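Hurnik 카메라가 "야외 주행에서 역광 걱정 끝"이라고 광고하길래 진짜인지 타래로 적어봄. 결론부터 기대하고 온 분들께는 미안한데 결론은 별로 시원하지 않음.

비교 대상은 원래 쓰던 Elard. 값은 Hurnik이 훨씬 비싸고 무게도 더 나감. 제어기는 둘 다 Calvo에 물렸음. 같은 로봇, 같은 브라켓, 같은 도로. 브라켓 각도는 카메라 바꿀 때마다 다시 맞췄는데 이게 은근히 오차의 주범이라 뒤에서 또 얘기함.

제조사 데모 영상은 항상 주차장임. 바닥 균일하고 차선 선명하고 그림자 없음. 그런 데서는 내가 예전에 쓰던 싸구려 웹캠도 잘 됨. 그래서 차선 칠이 없는 구간, 옹벽 그늘이 바닥에 깔리는 구간, 바닥에 허연 게 묻은 구간을 다 지나는 길로 골랐음.
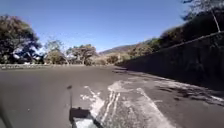

느린바퀴

바닥에 허연 얼룩이 퍼져 있고 그 가운데로 타이어 자국 같은 어두운 줄이 두 개 지나가는 구간. 사람 눈에는 그냥 지저분한 길인데 주행 가능 영역 뽑는 모델한테는 이게 꽤 고약함. 얼룩 가장자리를 도로 경계로 잡는 순간 로봇이 괜히 왼쪽으로 비켜감.

Hurnik 쪽 홍보 자료에는 이런 게 "표면 잡음에 강인함"이라고 한 줄로 적혀 있음. 강인하다는 게 카메라가 강인하다는 건지 뒤에 붙은 모델이 강인하다는 건지는 안 적혀 있음. 문의 메일 보냈더니 같은 PDF가 다시 왔음.

참고로 모델은 내 거 그대로 씀. 제조사가 준 인식 패키지 같이 쓰면 카메라 비교가 안 되니까. 이 얘기 하면 꼭 "번들로 써야 제 성능이 나온다"는 댓글 달리는데, 그러면 번들 성능이라고 팔아야지 왜 센서 성능이라고 팔아요.

주행은 카메라별로 14번씩. 많다고 할 숫자는 아닌데 배터리랑 내 체력이 거기까지였음. 라벨은 프레임 약 3,000장에 직접 달았음. 손목 아픔.

먼저 Elard 쪽. 싼 티는 확실히 남. 하늘이 밝게 들어오면 자동 노출이 갈팡질팡하고, 그늘에서 볕으로 나갈 때 화면이 한 번 출렁함. 대신 출렁하고 나서 돌아오는 속도는 일정한 편이라 후처리로 잡을 만했음. 못난 짓도 매번 똑같이 하면 보정이 됨.

Hurnik은 출렁임이 적음. 이건 인정. 근데 가끔 노출을 꽉 붙들고 안 놓아줌. 그늘 기준으로 맞춰놓은 상태에서 볕 드는 바닥을 만나면 한참을 그대로 가버림. 어떤 때는 그러고 어떤 때는 안 그럼. 조건을 아직 못 찾았고 설정 창에도 관련 항목이 없음.

해를 등지고 갈 때는 또 다른 문제가 생김. 자기 그림자.

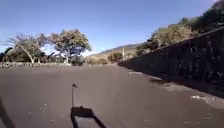 이 방향으로 가면 몸체 그림자가 계속 화면 아래에 붙어 다님. 마스트에 깃발까지 있어서 그림자 모양이 단순하지도 않음. 모델이 이걸 장애물로 보면 로봇은 절대 따라잡을 수 없는 장애물 뒤를 영원히 쫓아가는 신세가 됨. 처음 돌렸을 때 Calvo 로그에 감속 명령이 줄줄이 찍혀 있어서 제어기 고장인 줄 알았음.

이건 Hurnik이든 Elard든 차이가 거의 없었음. 당연함. 그림자는 진짜로 거기 있는 거고 좋은 카메라는 그걸 더 또렷하게 찍어줄 뿐임. 오히려 Hurnik이 윤곽을 더 선명하게 잡아서 오검출이 조금 더 나왔음. 비싼 돈 주고 그림자를 고화질로 산 셈.

마스크로 화면 하단을 가리면 되지 않냐는 말도 나올 텐데, 해 봤음. 가리면 그림자는 없어지는데 바로 앞 바닥도 같이 없어짐. 낮은 카메라에서 바로 앞 바닥을 버리는 건 좀 무서움. 지금은 해 방향 계산해서 그림자 예상 영역만 점수를 깎는 식으로 쓰는데, 깔끔하다고는 말 못 함.

Calvo 얘기도 조금. 사양서에는 명령 지연이 짧다고 나오는데 카메라 입력이 밀리면 같이 밀림. 밀렸다는 표시도 안 남김. 타임스탬프를 도착 시각으로 찍어버리기 때문에 나중에 로그만 봐서는 다 멀쩡해 보임. 이것 때문에 첫 비교 결과는 통째로 버렸음. 드라이버 고쳐서 촬영 시각을 같이 넘기게 한 다음에야 숫자가 말이 되기 시작함.

그러니까 누가 "카메라 바꿨더니 주행이 부드러워졌다"고 하면 타임스탬프부터 물어보세요. 나도 하마터면 그런 글 쓸 뻔했음.

다시 역광. 제일 궁금했던 부분이고 광고 문구에도 제일 크게 박혀 있는 부분.

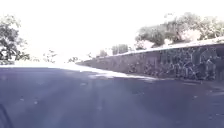 역광 구간. 하늘은 거의 하얗고 옹벽 아래로 볕 든 바닥이 띠처럼 지나감.

이런 데서 봐야 하는 건 하늘이 예쁘게 나오느냐가 아니라고 생각함. 하늘은 날아가도 됨. 로봇이 하늘로 갈 일 없음. 볕 든 바닥이 하늘이랑 붙어버리는 지점, 거기서 도로가 끊긴 걸로 보느냐 이어진 걸로 보느냐가 문제임.

그런데 리뷰들 보면 죄다 하늘 계조 비교를 해놨음. 구름이 살아 있네 어쩌네. 풍경 사진 찍을 거면 도움이 되겠죠.

내 결과로는 두 카메라 모두 먼 쪽 도로를 자주 놓침. Hurnik이 좀 더 멀리까지 이어서 잡는 주행이 있긴 한데, 아까 말한 노출 붙드는 증상이 나오면 Elard보다 못함. 평균 내면 Hurnik이 살짝 앞섬. 근데 평균으로 주행하는 게 아니잖아요. 나쁜 주행 하나가 옹벽에 긁히는 주행임.

브라켓 얘기. Hurnik 떼고 Elard 달 때 각도가 조금만 들려도 하늘이 더 들어오고, 하늘이 더 들어오면 자동 노출이 바닥을 더 어둡게 만듦. 그 영향이 카메라 두 대 사이의 차이랑 비슷한 크기였음. 이걸 알고 나니까 남의 비교 글을 하나도 못 믿겠음. 내 것도 포함해서.

정 비교하고 싶으면 고정 지그부터 만들고, 달 때마다 체커보드 찍고 시작하길. 나는 중간부터 그렇게 해서 초반 주행은 뺐음. 그래서 실제로 쓸 만한 주행은 14번보다 적음. 몇 번인지는 정리해서 표로 올리겠음. 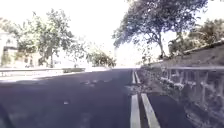 차선 있는 구간은 말할 거리가 적음. 두 카메라 다 차선은 그늘에서도 잘 따라감. 선이 좀 닳아도 밝은 선은 밝은 선이라 모델이 좋아함. 이런 구간만 편집해서 올리면 Elard도 명품처럼 보임. 데모 영상 볼 때 바닥에 선이 있는지부터 확인하는 버릇이 생겼음.

오히려 신경 쓰인 건 길가임. 낙엽이랑 흙이 쌓인 배수로 쪽 경계를 두 카메라 다 들쭉날쭉하게 잡음. 아스팔트 끝이 어디냐는 질문에 사람도 답이 갈리는 곳이라 라벨 달면서도 찜찜했음. 하루 뒤에 같은 프레임 다시 달아봤더니 내 선이 나랑 안 맞음. 그러니 경계 점수는 소수점까지 읽지 마세요.

Follbridge에서 나온 비교 글도 읽었는데 거기는 Hurnik 압승으로 나옴. 조건 적힌 걸 보니 오전, 정면 해 없음, 주행 5번. 거짓말이라고는 안 하겠음. 다만 그 조건이면 나도 압승 글 쓸 수 있음.

그래서 사라는 거냐 말라는 거냐. 이미 Elard 쓰고 있으면 노출 수동으로 묶고 타임스탬프부터 고치길. 돈 안 듦. 내가 해 본 것 중에 효과가 제일 컸던 게 이 둘이고 둘 다 카메라 교체랑 상관없음.

새로 사는 거면 Hurnik이 나쁜 물건은 아님. 하우징 마감 좋고 커넥터가 덜 빠짐. Elard 커넥터는 진동에 빠져서 주행 4번을 날렸음. 이런 게 광고에 적혀 있으면 차라리 믿고 샀을 텐데 역광 얘기만 잔뜩임.

Hurnik 펌웨어 업데이트가 5월에 나온다고 함. 노출 관련 수정이 들어간다는데 변경 내역에는 "안정성 개선"이라고만 적혀 있음. 나오면 같은 길에서 다시 돌려보겠음. 그때까지 로봇에는 Elard 달아둠. 커넥터는 케이블 타이로 묶었음.

질문 받는데 "라이다 쓰세요"는 안 받음.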